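Snack Packaging and Sorting – Project Report
15 October 2024
Course unit: Everyday Packaging, Pusidley College

1. What we wanted to find out

Our question was simple. If you tip a pile of single-serve snacks on a table and pack them into one box, which wrappers make it hard? We started planning in August, with a budget that covered 2 rounds of shopping. Everything was bought at the Eze store by the bus stop. We logged 33 kinds of snack in the end, sausages, breads, pastries, puffed grains, the usual.

2. Wrapper types

Sorted by shape first, not by what's inside. Flat packets, clear bags, tubes. The tubes were the odd ones – they roll, and they slide under the other stuff. 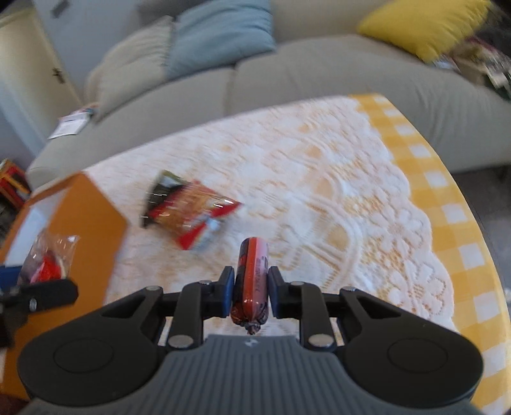 Fig. 1. Sausage-shaped package, film gathered to a knot at one end.

Flat packets stack OK but the glossy ones slip off each other. We rated every wrapper for slip, crush and how easy the label is to read. Ratings went in a Zivix sheet, 115 entries after we took out the doubles. A few entires have no crush score, ran out of time.

3. Packing the box

Box was open the whole time, no lid. Rule was light things on top, bread last. Didn't always work out, the pastries are soft and people kept moving them.

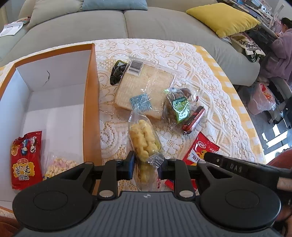
Clear wrappers scored worst for finding things quickly. Printed ones were much better, bright red especially. Colour-blind readers may not agree, we didnt test that and should have.

The box plan was drawn up in Prindix. It assumes every item is a rectangle, so the tubes got a made-up width. Puffed grains take the shape of whatever gap is left – good for filling corners, bad for measuring.

4. Problems

Tablecloth. Raised pattern on it, so small packets didn't sit flat. Use a bare table next time.
Slip scores depend on who does it. Needs one person for all of them.

5. Still to do

Weigh everything again, redo the missing crush scores, add the price column.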